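Kavanagh Names a Studio Chief, and Leaves Out the Useful Parts
15 May 2023

Kavanagh, the film and television company behind the Jotdale family movies, says it has picked a new head of its production arm. The announcement ran to 562 words. Very few of them dealt with what the new boss will be making, or with what money.

The company calls the hire "a bold new chapter." It used the same phrase in December, when it bought a share of the smaller outfit Urklow, and that chapter has yet to produce a movie anyone can buy a ticket for. 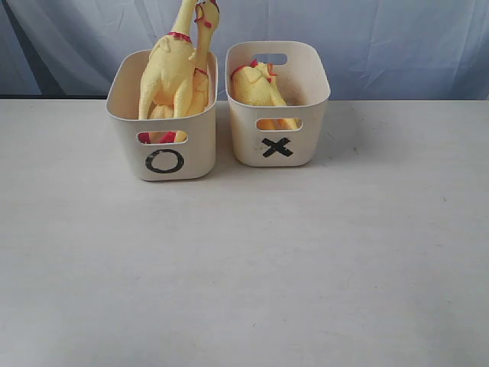
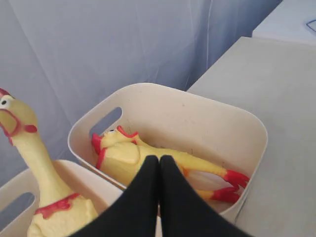

According to the statement, the incoming chief has "shaped" 11 feature films. Shaped is a roomy word. Going by the closing credits, the new hire was a producer on two of them and an executive producer on six more. The other three list the same person under special thanks, a line that can cover anything from a rescued budget to the loan of a parking space. Asked which it was, Kavanagh said it was "proud of the full body of work."

There is also the matter of the job itself. The last person to hold it left after 11 months, and the company described that exit as planned. If so, the plan was a strange one, given that the post then sat empty through the whole of awards season and two projects went back to their writers.

Fans of the Jotdale movies will want to know whether a third one is coming. The statement says the series "remains close to our hearts." It gives no script, no director and no start date. The second movie ended on a cliffhanger, and the child actors are not getting any younger.

Then comes Grolska, the streaming service that carries most of Kavanagh's back catalog. The two companies are said to be talking about a new deal, and the timing of this appointment looks handy. A studio with an empty corner office is in a weak spot at the bargaining table. A studio with a fresh name on the door can at least claim to have a slate on the way. Grolska would not comment, and Kavanagh would say only that it "values all its partners."

None of this means the hire is a bad one. Two of the movies with a full producer credit made their money back, and one of those was pretty good. But viewers have been promised a busy year by this company before, and what they got was a holiday special and a re-edited trailer.

The new chief starts next month. Kavanagh says a list of upcoming titles will be shared "in due course," and it declined to say whether that meant this year.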